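Small Lenders Find a Place in Exploration Finance

When Sekell closed its latest financing in July, the sum involved would scarcely have been noticed in the larger metal markets. The company, which holds a tin and tungsten licence in hill country last worked in the nineteenth century, had asked investors for enough money to drill through one season and pay for the laboratory work that follows. It received the full amount from 594 subscribers, most of whom had never before bought shares in a company without revenue.

The manner in which the money was raised has attracted more attention than the licence itself. Sekell did not appoint a bank to sell the issue. It worked with Vadoson, a specialist finance house that arranges what it calls staged placements. Under this arrangement, subscribers commit their money at the outset but release it in parts, each part falling due when the company has completed a piece of work set out in the offer document. Should the company decide to stop, the remaining commitments lapse.

Britta Strobel, who leads the mining desk at Vadoson, describes the method as a return to older habits. "Mines in this part of the world were once paid for by calls on the shareholders," she says. "The adventurers, as they were known, met each quarter, looked at the accounts and decided whether to go on. We have given that practice a modern contract and proper custody of the funds."

The comparison is a fair one. The first recorded working on the Sekell licence dates from 1786, when a group of local landowners divided the venture into shares and sank a shaft beside the river. The cost book survives. It lists payments for candles, rope and timber, and shows that several of the original holders gave up their shares when water entered the lower level. Those who remained met the cost of a pumping engine between them and received their first dividend four years later.

Modern exploration is a costlier undertaking. A drilling programme of 20 holes, to an average depth which the company has yet to settle, must be preceded by survey work, access agreements and environmental studies. Smaller companies have commonly met such costs by issuing new shares at a discount whenever cash ran low. Existing holders saw their portion shrink with each round, and management spent a good part of the year travelling between investor meetings.

Staged placements are intended to ease that pressure. The price of every part is fixed on the first day, so that a company knows how many shares it will have in issue at the end of the programme. For the subscriber, the risk lies elsewhere. A poor set of results may leave the market price well below the price agreed for the next part, and the contract allows withdrawal only in limited circumstances – a missed deadline, a change of control or a breach of the spending plan.

Hildegard Weidemann, an independent adviser to pension funds, regards the terms as workable but believes they demand careful reading. Her chief concern is the definition of completed work. "A hole can be drilled to the planned depth and tell you very little," she says. "If payment depends upon metres drilled, then metres will be drilled. I would prefer to see payment depend upon a published report signed by a qualified geologist."

Vadoson has gone some way towards meeting the point. In its second placement, for the copper explorer Orkar, each release of funds requires a technical report prepared by a firm that holds no shares in the company.

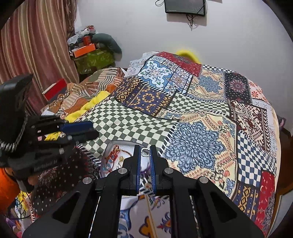 The Orkar offer differs in other respects. The minimum commitment was set at 800 euros, low enough to admit private savers, and a portion was reserved for residents of the two valleys nearest the licence. Interest from that quarter was stronger than the company had expected. Orkar has since agreed to hold its annual meeting in the district and to publish its spending each quarter in plain tables.

Larger institutions have so far kept their distance. Heitmann, a fund manager with long experience in base metals, studied both offers and declined to take part. Its published commentary accepts that fixed pricing protects a company against repeated dilution, yet argues that the shares are difficult to sell while commitments remain unpaid. A buyer must take on the seller's outstanding obligations, and each transfer needs the consent of the trustee. Heitmann has indicated that it would look again if a simple form of transfer could be agreed.

Talks on that subject are under way. Vadoson has circulated a draft under which a holder could sell the paid portion of a commitment separately, leaving the unpaid portion to be offered first to fellow subscribers. Lawyers acting for the trustee have raised questions about the treatment of voting rights, and a revised text is in preparation.

Sekell, meanwhile, has begun work on the ground. The access track has been repaired and the first drilling rig is in position above the old river shaft. The second part of the placement falls due once the initial group of holes has been logged and the samples have been sent for assay.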